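Trovivton Project: Planning and Budgeting for a Two-Arm Snack Service Station

Final report, Automation Systems Project
Prepared by Kiri Wihongi, Katia Amato and Rangi Rutherford
Project supervisor: Natalie Oakley
Wustville, July 2025

1. Purpose of the report

This report sets out the equipment plan and budget for a service station at which two robot arms assemble a tray order from packaged food and drink. The project group was asked to recommend what should be bought, what should be borrowed and what should be deferred to a later year. The programming of the arms is covered in a separate report and is mentioned only where it affects purchasing.

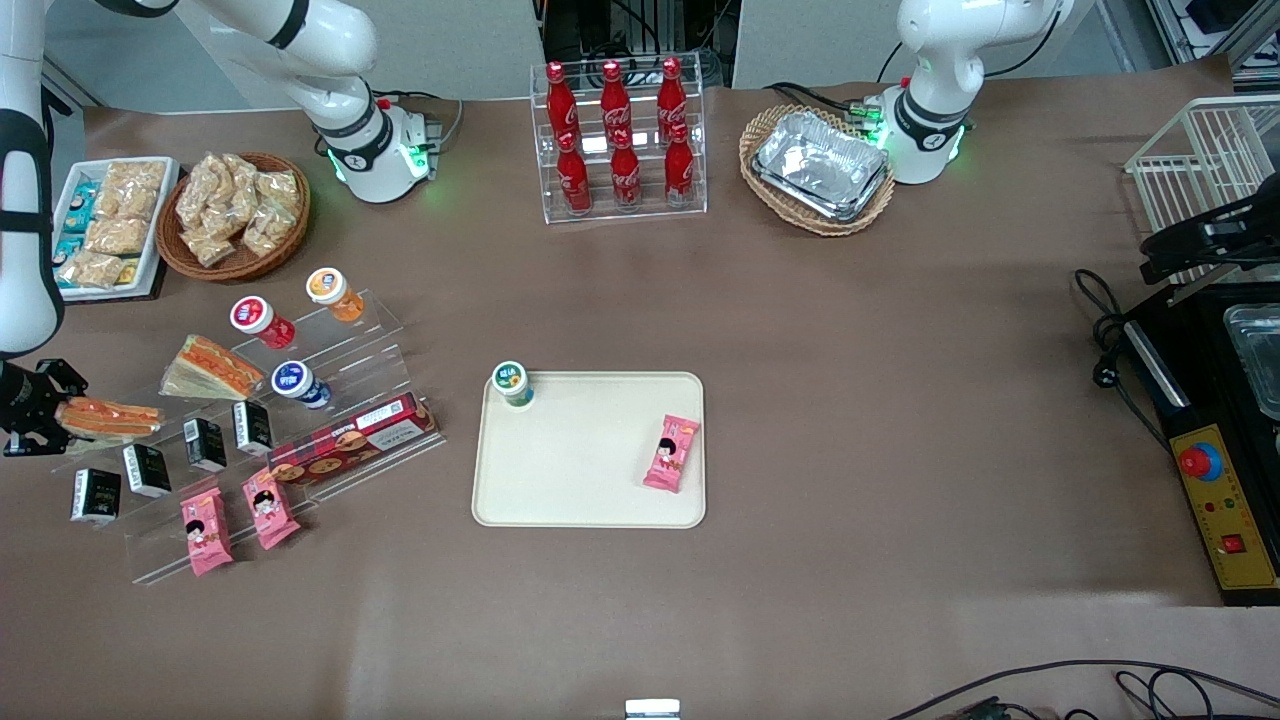
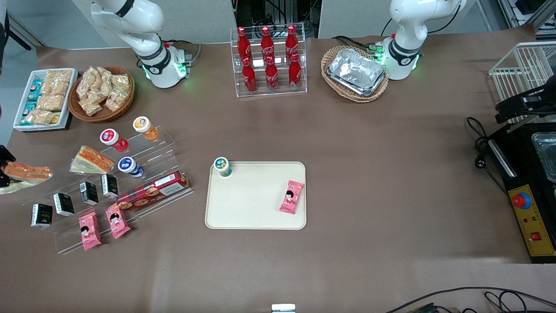 Figure 1. The Trovivton station with goods on display and the order tray at the centre of the table (two views).

2. Scope

The arms, their controllers and the appliance on the right side of the table were treated as existing assets. The group's budget therefore covers display fittings, baskets and trays, table covering, cable management, spare gripper parts and consumable stock. Labour was not costed. Installation by the electrical workshop was quoted separately and is listed in section 5.

3. Display fittings

The choice of fittings took up more of the planning period than any other item. The first layout, drafted in March, placed all goods flat on the table. It was inexpensive, but it left too little room between neighbouring items for a two-fingered gripper to close without disturbing them.

The revised layout uses a clear acrylic stepped stand for small items and a two-tier acrylic rack for bottles. The rack holds six bottles of Coca-Cola, with three on each tier, and so presents an upper row that can be approached above the lower one. Wicker baskets were retained for bagged snacks and for the foil food trays. They are light and easily replaced, although Ms. Oakley observed at the mid-year review that their rims are uneven and that no two are the same height. The group accepts this point and recommends that rigid bins be priced for the next stage.

Two suppliers were approached. Jenia quoted for the stand and rack as a set. Shi quoted for the rack only, at a lower unit price but with a longer delivery period. The group selected Jenia. One drawback of clear acrylic should be recorded for future purchasers: it scratches readily, and a protective film should be ordered at the same time as the fitting.

4. Stock

Stock was chosen to give a range of shapes, including bottles, small yogurt drinks, wedge sandwiches in clear packaging, a long cookie box, small black boxes and flat pink candy packets. Variety was considered more important than quantity. The candy packets are the least expensive line and the sandwiches are the most expensive over a full term, as they must be replaced frequently. Lucyna Rutkowska of the purchasing office advised that perishable goods be bought through the petty cash account, with receipts submitted every fortnight.

5. Budget

All amounts are in dollars and include tax.

Stepped stand and bottle rack (Jenia): 239
Baskets, trays and table covering: 63
Remaining items, comprising gripper finger pads, cable covers, consumable stock and workshop installation: 486
Total: 788

The total falls within the allocation approved by the department. No contingency was included in the original submission. The group regards this as an error in its planning, and recommends that any further request set aside a separate amount for breakages.

6. Matters outstanding

Cable management is the main item still to be completed. Black cables remain on the table surface near the appliance and along the lower right of the work area. Cable covers have been ordered and should be fitted before the station is shown to visitors. The group also recommends that the emergency stop on the yellow control panel be kept clear of stock and packaging at all times, and that this requirement be written into the station's operating sheet.

The brown covering on the table was bought as a consumable. It is adequate for development work — it gives a plain background and costs little to replace — but a fixed mat marked with item positions would shorten the time needed to reset the display. Mr. Rutherford has obtained a price for such a mat, and the quotation is filed with the project papers.

7. Recommendations

The group recommends that the department approve rigid bins in place of the wicker baskets, subject to a quotation from both suppliers.

It further recommends that a second stepped stand be deferred until the present one has been in use for a full term. Ms. Amato will hold the supplier correspondence until the project is handed over, after which all records will pass to the purchasing office.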